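Nov 15, 2020

Rain all day, the slow kind that never makes up its mind. I meant to rake and didn't. Instead I sat down with Great-aunt Genowefa's letters again, the ones in the shoebox from Wernberg, and got as far as number 16 before my eyes gave out. Her handwriting is small and slants so hard it looks like it's walking into the wind, and my Polish is only good enough to get me into trouble. I spent most of an hour on one word that I was sure meant "orchard" and now think is a person's nickname.

Still, what a day with her! She writes to her sister in Fallstead about the price of shoes, a neighbor's goose, a dance she says she didn't enjoy and then describes for two whole pages. In one letter she signs herself Genowefa Zieliński, full name, as if her own sister might mix her up with another Genowefa. I laughed out loud at that and had to explain myself to the dog.

I want to have them all typed up before next August, when the cousins come. At 9 letters a month I'd make it easily, but I know myself.

I stopped for supper when the light went and stood there a good while with the fridge open, thinking about the goose. 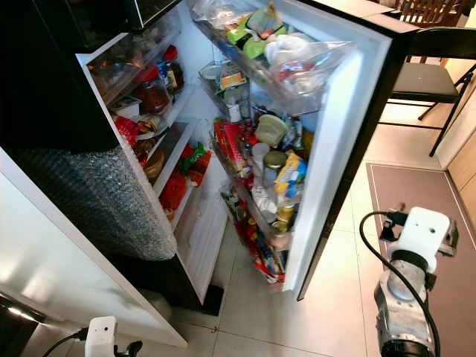 The goose comes back in a later letter, by the way — it bit the mailman — and I'm hoping there's more of it further down the box. I do wish I had the sister's side of things. Somebody in Fallstead may have kept them, up in an attic, and I ought to write to Mrs. Wilczyńska and ask. I'll do it tomorrow, after the raking, if it's dry.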